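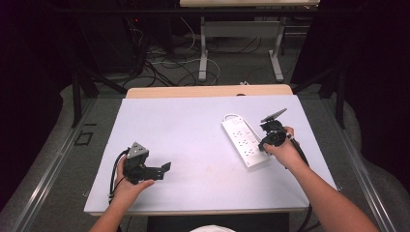
2022-08-12

Third day with the Vetis and I still don't see what the fuss is about. The brochure promised 70 miles to the gallon. I filled it to the brim in Fitstead, rode out to the reservoir and back the long way, and my sums say it is nowhere near. The salesman at Godoy told me it needs running in. They always say that, and by the time it's run in you have stopped checking.

The seat is fine for the first half hour. After that I was shifting from side to side like a child in church. Brakes good, I'll give it that. The mirrors show me both elbows and very little road.
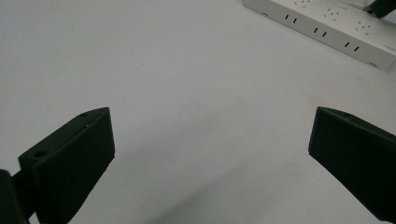
White table, wide gap between the jaws.

Catinca Crăciun rode it as far as the ring road and came back saying it was "lively". She rides a scooter with 14 years on it, so anything would be. She thinks I should keep it. I asked if she would pay what they want for it and she changed the subject.

Rang Sindomus about insurance. First quote was silly. Second quote was 100 pounds lower once I said I'd go elsewhere, which makes me wonder what the first one was for. They want 2 forms of proof of address and a photo of the lock. I haven't bought a lock.

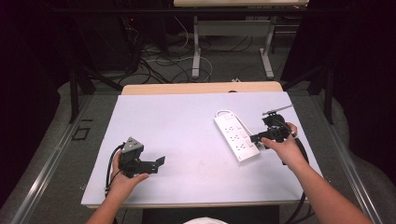
Power strip on the board, a gripper either side.

Rain from four o'clock, so no ride this evening. Read the warranty instead. Chain, tyres, bulbs, clutch and battery are all left out. Must ask Godoy what is left in. The trial runs to the end of August and I'm in no hurry to sign.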